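Kitchen Notes > Threads > Robot house rules

19 August 2024, by the Grallmont kitchen rules desk (one desk, one chair, me)

1/ I have spent since March writing the rules for robots that handle drinks in a shared kitchen. My mother asks what I do for a living and I say "safety," and she pictures a hard hat.

2/ The first draft was 21 pages. It had a definition of "cup." It had a definition of "near." Vornix sent back a note asking whether a mug was a cup, and I lost most of an afternoon to it.

3/ The current draft fits on one sheet of paper, taped up at eye level. If a rule can't be read while holding a sandwich, it goes in the appendix, where rules go to be quiet.

4/ Rule one: any arm moving near a counter is a moving arm. People want exceptions for slow arms, for arms they know well, for arms that are "just finishing up." No exceptions. Stand back until it parks.

5/ Rule two: someone has a hand on the stop button for every new task. On the button. Diltard's old procedure said "within reach," and I once watched a grown man demonstrate that his reach included the next room.

6/ Rule three, sealed containers only until the task has 30 clean runs behind it. Cap on, liquid inside, everybody's shoes dry. We use cola because if something does go wrong, you will know exactly where it went, for weeks.

7/ Grip is where the arguments live. A plastic bottle gives when you squeeze it, so a force limit that's fine for a can is rude to a bottle. We set limits per object, in writing, with a date next to them. "It felt okay" is not a limit.

8/ Bottle work, two views of it:

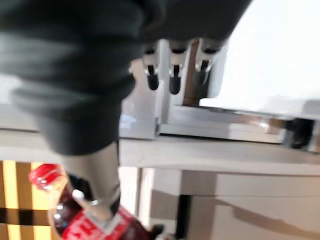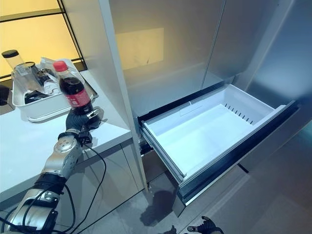 9/ Rule four covers drawers and doors. If the robot opens it, the robot's task list has to say who closes it. The answer can be the robot. The answer can be a person. The answer has been, on several occasions, "oh."

10/ An open freezer drawer at shin height is a trip hazard with or without a robot in the building. Most of my rules are like this. Take the robot out and you have a list of things your aunt yells about at Thanksgiving.

11/ Rule five: loose cables get routed away from hinges, rails and feet before the first motion. Check again after lunch. Cables move at lunch. I have no theory.

12/ Rule six: cloth covers and gloves on robots get checked before each session for rips and sticky patches. A sticky glove changes the grip, and then somebody spends two days tuning software to fix syrup.

13/ Tak's people asked whether we log near misses. We do. There are 860 entries. A good number are real. One says "robot seemed smug." I left it in because the form has a free text box and I believe in free text boxes.

14/ The useful part of the log is boring. Same drawer, same corner, same hour, over and over. We moved one tray a hand's width to the left and a whole category of entry went away. It cost nothing, so naturally it took two meetings.

15/ People ask why we don't adopt a big published standard and go home. We do read them. They're written for fences and factory floors, and they are good at fences. A kitchen has a guy in socks looking for mustard.

16/ Things I cut from the draft: a rule against naming the robots (unenforceable), a rule against high fives (see previous), and a paragraph on ice that I still think was my best writing.

17/ Things I kept over objections: food for people and props for robots never share a shelf. Mark the props. Date them. A bottle that has been picked up almost 3000 times should not be anybody's lunch drink, and it should certainly not be opened indoors.

18/ Next revision covers glass. Vornix wants it allowed with a spotter, Diltard wants it banned, and Tak wants to know if a jar is glass or a jar. I have started a definitions section. It's only one page so far.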